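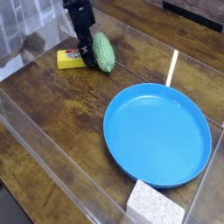

For many years I did not eat bitter melon, and I said to everybody that I never will. My grandmother cooked it every August, when there was too much of it in the garden, and the whole kitchen had that green smell which as a child I could not stand. Now I am 56 and I buy it by myself, with my own money, so a person can change. The one I had in mind for this post is the pale kind, light green and covered with small rounded bumps, with one end more narrow than the other. There is also a darker kind with sharp ridges, and for me it is too strong. If you are cooking it for the first time, please take the pale one.

In our town it was not possible to find it until last year. Then a small shop opened on the road to Prangate, between the tire place and the bakery, and they have a shelf with vegetables that I know from home. The price is not low. I pay 3 dollars for one melon, sometimes more in winter, and I choose it slowly. It must be firm when I press it with the thumb. If it has yellow spots it is already getting ripe, and then the inside is soft and the seeds are red. Some people like it so. I do not.

How I prepare it. First I wash it very well, and for this I need a sponge, but only one that has never touched soap. Between the bumps there is often a little soil, and the fingers alone do not take it out. I use the yellow kind of sponge, cut in two pieces, and one half stays in the drawer only for vegetables. My husband did not know this rule and cleaned the roasting pan with it. Since then I write a V on it with a pen, and when the V is gone I take a new one.

After washing I cut the melon the long way and take out the seeds and the white part with a teaspoon. Many recipes say that the white part is the most bitter. I have tasted it and I think the green skin is worse, but I take it out anyway, it has a texture like wet cotton. Then I make thin slices, like half moons. If the slices are thick, they stay hard in the middle and the salt does not go in.

I put the slices on a wide plate, put one full teaspoon of salt over them and mix with my hand. They have to stand for 7 minutes by the recipe of my aunt. I leave them longer, until I finished cutting the onion and the garlic and washed the knife. A lot of green water comes out. I press the slices hard, rinse them one time with cold water and press again. When I am in a hurry and skip the pressing, the whole dish is watery and the eggs become gray.

The cooking itself is short. I heat two spoons of oil in my old Stüber pan, which is heavy and has lost the half of its handle, and fry the onion until it is soft. Then the garlic, then the melon on a strong fire for a few minutes. The slices should get brown at the edges but keep their color. At the end I pour in three beaten eggs with a bit of soy sauce, wait, and turn everything over with a wooden spoon. It is ready when the egg is not liquid anymore. We eat it with rice. My daughter eats the rice and the egg.

I want to say something also about keeping it. In the refrigerator the melon is good for four days, maybe five, if it is wrapped in paper. In plastic it gets wet and begins to smell. It should not lie near apples or bananas, they make it ripe very fast. I lost two melons in this way before I understood it. For freezing, I do the salting and pressing first, and then I put the slices flat in a bag. After the freezer they are softer, so I use them in soup with a little pork.

A reader wrote to me after my post about the pickled radish and asked which salt I use. It is the plain coarse one from Mamano, in the paper bag. Fine salt is also good, only take less of it, because it goes in quicker and I had once a dinner that we could not eat.

About the seeds: I dried some on a newspaper in September and put them in an envelope. The neighbor says that it is too cold here for this plant, and she is probably right, but I want to try with one pot at the south window. The seeds have a hard shell, and it helps to cut a small piece from the tip and leave them in warm water for one night. If something grows, I will write it here in spring.

Next time I will write about the soup, and also about the Harkon rice cooker, which many of you asked about and which I am still learning to use. The instruction book has 128 pages and I am at the chapter for porridge.

Posted Nov 28, 2019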